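Josteris Push Rod End-Effector, Rev C
Replacement part and service notice

Part no. JR-158-C
Supplied by Vanags Automation Supply, Resalville
Notice posted Tuesday, May 27, 2025

The Josteris push rod is a straight, passive end-effector for tabletop pushing and sorting work. It mounts to the tool flange with a clamp collar and has a rounded tip for contact with small, light objects. Rev C replaces Rev A and Rev B, both withdrawn from sale.

Why the earlier revisions were withdrawn

Rev A and Rev B rods are held by a single set screw. Under repeated side loads the screw can back out, and the rod then slides down through the collar. The controller has no way of detecting this. It keeps the stored tool length and drives the tip below the programmed height. In the 39 returns inspected by our service bench, the usual damage was a scored work surface and a flattened tip. Two units also had a cracked collar from a protective stop at full travel speed.

Users reported the fault first as "drag" or as blocks tipping over instead of sliding. If you see either, stop the program and check the rod before changing any force settings.
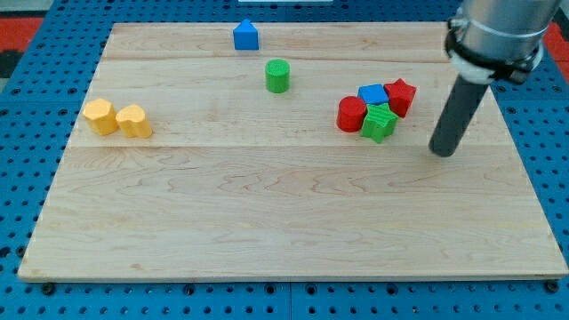
Tip clearance is the first thing to check on any installed rod, whatever the revision. Jog the arm to an open part of the work surface at low speed, with the force limit set to its lowest value. The tip should hover just above the board, as it does to the right of the block cluster, and should not touch at any point in the travel area. A rod carried at a slight angle is acceptable if the tool center point was taught at that angle. Repeat the check near board seams and raised edges, where clearance is smallest.

Changes in Rev C
Two opposed clamp screws in place of the set screw
Shoulder on the rod, so it cannot pass through the collar
Witness line at the collar for visual inspection

Service interval
Inspect the witness line every 400 hours. Replace both clamp screws at 900 hours. Do not reuse screws or add thread locker to the factory-coated set.

Existing owners
Stop using Rev A and Rev B rods now. Tightening the set screw is not an approved repair — the thread in the collar is often already worn. Rev C is shipped at no charge against a returned rod and collar. The tool length is different, so the tool center point must be taught again before the first run.

Compatibility
Fits the Jedaline adapter plate without changes. Not for use with quick-change couplers.

Returns: Nadhirah Yeoh, service desk
Technical questions: Priit Zariņš, applications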